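Poltside Community Forum > Local Institutions > Open days and public events

Topic: Robotic suturing demonstration at the Protley building, 5 July 2022

Posted by: Bondby_Secretary
Members are informed that the open day at the Protley building took place as announced. Admission was by ticket, and 44 visitors attended over 2 sessions. The Cherkaoui laboratory presented its automated suturing work in the ground floor teaching room, and members of the Bondby Health Forum were given places in the front row for the second session.

The demonstration concerned the closing of a short straight cut in a piece of tissue with separate stitches, each knotted and trimmed before the next is begun. Visitors followed the work on two wall screens. Questions were taken afterwards for 30 minutes.

Observations from those who attended are invited in this thread. They will be forwarded to the laboratory with the usual covering letter.

Posted by: fenlane_reader
I attended the first session and wish to record my thanks to the organisers. The seating was satisfactory and the sound was clear, although the door at the rear should have been kept shut.

My principal observation concerns pace. The presenter stated that the arms were running at a reduced speed for the public. I would have preferred to see at least one stitch at the normal working speed, with the slower version afterwards. As matters stood, several people near me concluded that the method is slow in itself, and I do not believe that was the intention.

Posted by: K_Underhill_Road
I must respectfully disagree with the previous contributor. The reduced speed was the most useful part of the session. Those of us without medical training cannot follow a needle and two ends of thread at full speed. I was able to understand how the thread is carried from one side of the cut to the other, and I could not have said that before the visit.

I would, however, question the description of the work as "automated" in the printed programme. A member of staff was seated at the console throughout the session I attended. The programme should have stated what that person's duties were.

Posted by: Bondby_Secretary
The point about the programme is noted. According to the talk given in the second session, the operator starts each stitch and may stop the arms at any moment, and the movements within the stitch are carried out by the system. I accept that this did not appear in print.

The laboratory has kindly supplied two views from the demonstration, and has agreed to their being placed here for members who could not obtain a ticket.

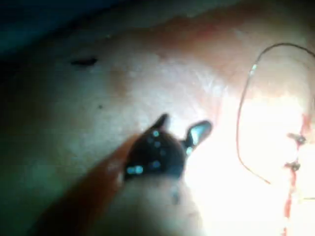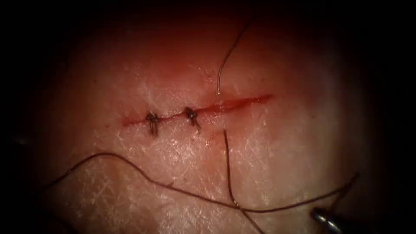

Views from the suturing demonstration, Protley building. Both show the cut with two knots in place.

Posted by: fenlane_reader
I am grateful to the Secretary. The second view is the more helpful to me. The left half of the cut is drawn together at the knots and the right-hand part is still open, so that one may compare the two conditions directly. It was difficult to make this out from the fourth row.

I would ask whether the spacing between the stitches is chosen by the operator or by the system. I put this question on a card but it was not reached.

Posted by: millrace54
As a retired theatre nurse I should like to comment on the loose thread. In the second view a long length of it lies slack across the lower part of the tissue and crosses another thread running downwards. In my years of practice I was taught to keep thread under control and out of the way of the next stitch, and I would have been corrected for leaving it so. I do not say that it is wrong for this method. I do say that it deserves an explanation, and none was offered in the session that I attended.

The knots themselves appear compact and the tails have been cut short. I have no complaint on that score.

Posted by: K_Underhill_Road
With respect to millrace54, I am not certain that a single view can support a criticism of thread handling. The work was still in progress and part of the cut remained to be closed. A slack thread at one moment may be taken up at the next.

The first view interested me for a different reason. I had not appreciated the shape of the instrument, with its two jaws opening in a V. From my seat it looked like a plain rod.

Posted by: millrace54
I accept that a single view is limited evidence. My request for an explanation stands, and I should be obliged if it were included in the letter.

Posted by: ticketless_in_poltside
May I ask the reason for the limit on tickets? I applied in March and was told that the list was full. I understand that the teaching room holds 54, and it appears from the first post that fewer people than that attended across the entire event. Several residents were refused in the same manner as I was.

The views are appreciated, although the glare on the right of the first one makes the threads and knots there rather faint. I should still have preferred to attend in person.

Posted by: Bondby_Secretary
The limit was set by the building management and applied to each session separately, with part of the floor reserved for equipment and for wheelchair access. Some ticket holders did not attend, and their places could not be offered again at short notice. I regret the disappointment caused. A waiting list will be proposed for any future visit.

The following matters will be included in the letter to the Cherkaoui laboratory: the speed of the demonstration, the wording of the programme, the spacing of the stitches, the handling of slack thread, and the ticketing arrangements. Members who wish to add to this list are asked to do so in this thread and not by private message.

Posted by: fenlane_reader
Please add the rear door.

Posted by: Bondby_Secretary
The door has been added.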